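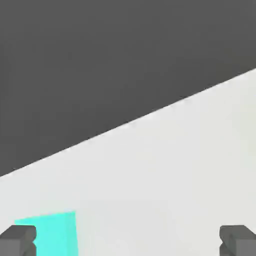 Pavside Institute study puts a price on upland peat in the Tatham catchment

Restoring damaged peatland above the Tatham reservoirs would give water customers and downstream farms a measurable return, according to a study published in June by the Pavside Institute.

The report, Counting the Catchment, looks at 745 hectares of blanket bog and rough grazing at the head of the Tatham valley. Researchers compared the cost of blocking drainage ditches and re-seeding bare peat with the benefits people get from the land, including cleaner raw water, lower flood peaks and stored carbon.

The work was led by Dr Anselmo Miranda, who has studied upland soils at the institute since completing his doctorate there. His team took water samples at two treatment works and interviewed 129 farmers, anglers and householders over two winters.

"Brown water costs money to treat, and most of the colour comes from a fairly small area of eroding peat," said Dr Miranda. "If we know which slopes it comes from, we can say what it is worth to repair them - and who stands to gain."

The study found that benefits were unevenly shared. Treatment costs fell on the water company, while the work of managing the land fell mainly on tenant graziers, few of whom receive any payment for it. The authors recommend long-term agreements under which those who benefit from better water pay towards its upkeep.

They also warn that some values, such as those placed on landscape and wildlife, remain hard to express in pounds and should be reported separately from the main totals.

Aurelio Vidal, head of catchment planning at Jarkent Water, which part-funded the research, said the company would use the findings in its next business plan.

"We have talked about paying for upland management for a long time without good local figures," he said. "The report gives us a starting point for talks with landowners."

A second phase will apply the same method to the neighbouring Lacson valley, where the soils are thinner and forestry covers much of the higher ground. Fieldwork is due to begin once access has been agreed.

Copies of the report and a short summary for land managers are available free of charge from the Pavside Institute press office.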